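3 min read
0 comments

Unit 3703, Household Operations
Handout 2: The bathroom vanity

Start at the basin and stay there until it's finished. Most students get distracted by the toilet, which has waited this long and can wait longer.

1. Anything sitting in the basin comes out first. A brush left in a sink isn't "soaking".
2. Toothbrushes go upright in the mug, bristles up. Marks are lost every year on bristles.
3. Wipe the counter from the back edge forward. Dark marble hides grime and shows every water spot.
4. Boxes, tubs and hoses on the floor are a separate job (see Handout 34). 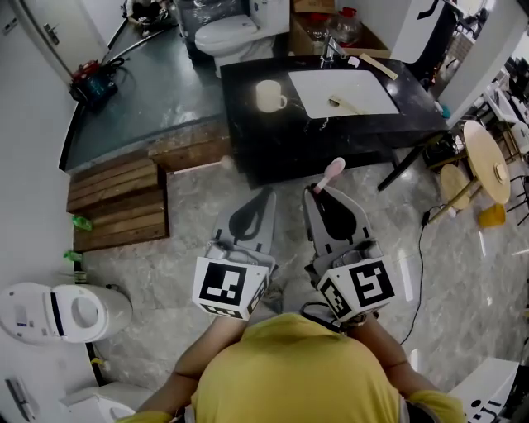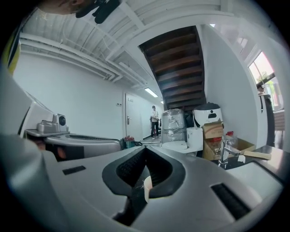
Pludley College | Department of Domestic Studies

Bring your own cloth to the prac. The Royer room has a colour-coded set, but the colours have run.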